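Ticket 2518: Navy shirts, dull after washing
Status: open
Product: Kuvdale cotton tee, navy
Opened: 15 April 2019

Hello, and thank you for getting back to me so quickly! I did try the cold wash you suggested, inside out, with just a small spoonful of the Filtia liquid, and I have now been through three loads that way. The shirts come out clean and they smell lovely, but the navy still looks a bit tired to me once it's dry, mostly along the seams.

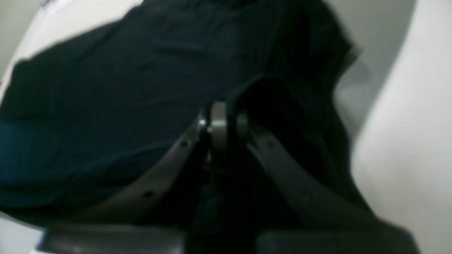 I should also mention that our washer (a Leone, bought secondhand when we moved to Destberg) spins at 600 on the gentle setting, so I doubt it's being too rough with them. I skipped the dryer completely for the last load and hung everything in the hallway, which my family was very patient about.

Would a little vinegar in the rinse hurt the dye? I'll hold off on the next load until I hear from you.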